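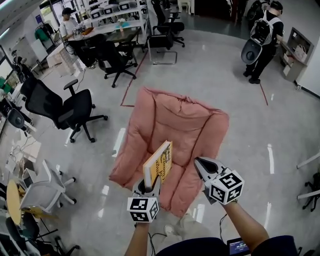 pink floor sofa + big yellow book. sunday sorted

ok thread bc three of you asked about the sofa. 25/03/2018, writing this before I lose the will

1/ it's a floor sofa. no legs, no frame, you basically sit on the ground but padded. salmon pink. the listing said "coral blush" lol no. salmon

2/ got it off Skivora, 174 plus delivery. delivery was dumb. Charmaine Kekana if you're reading this you were right, should of picked it up myself

3/ yes it's wrinkly. whole thing is puffy and rumpled, back and arms and all. I tried the steamer on the back for like an hour. gave up. it's a look now

4/ arms are THICK. they flare out so measure your spot first, I measured the seat and forgot about the arms. classic me

5/ shiny floor problem: it slides. sit down hard and you travel. Mandla Chauke said get rug gripper stuff, the waffle kind you cut with scissors. cut mine smaller than the seat so it doesnt show. way better

6/ why the middle of the room and not on a wall?? bc the desk chairs need somewhere to roll. tried it by the wall for a week and kept backing into it. Also the light's nicer out here

7/ the book. big thick hardcover, yellowy orange, lives on the sofa now. too heavy to read lying down, I've tried, it hit me in the face. sit up, prop it on your knees, much safer

8/ someone asked does it work for actual reading. yes for over 8 chapters so far. lower back says take a break tho. small cushion behind you helps, the seat slopes a bit

9/ vs a desk chair: desk chair wins for typing, no contest. sofa wins for everthing else. I do mail on the chair and then roll off onto the floor like a seal

10/ cleaning. cover doesn't come off (boo). lint roller + damp cloth, and get down in the seams, crumbs live in there

11/ looked at the Runus one too, 780. seven hundred eighty. for a floor cushion. no

ok that's it. will update in July if it's gone flat. going back to my book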